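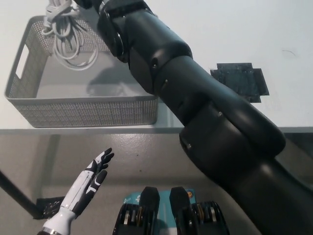
Feng-yi Pan thinks I let go of the leader arm too early, and that most of the bad demonstrations end the same way: the operator relaxes at the wrist before the fingers have cleared the basket rim. I went back through this morning's log and she is right for 3 of the episodes I had marked as good. I have moved them to the reject folder.

Task for the day was cables into the gray basket, by remote control. Cables are a poor choice for a first soft object. A loop hangs over the rim, the operator sees it and corrects, and the correction goes into the data as if it were part of the task. Subira wants the corrections kept. I would keep them, but under a separate label, so they can be left out of the first training run. Not settled.

Changed the scaling on the wrist joint from 1.0 to 0.8. Slower, less overshoot. My forearm is sore all the same, and I should raise the chair.

Episode count stands at 1609 after the rejects. The target for Warkero is 4000. At the present rate we miss June.

Clock offset between the arm log and the head camera drifted again after lunch. Restarted both. Wrote the restart time in the bench book and told Tassanee, who runs the evening block.

Tomorrow: tape marks on the table for the basket corners, then hand guiding with the motors slack, same task, to compare.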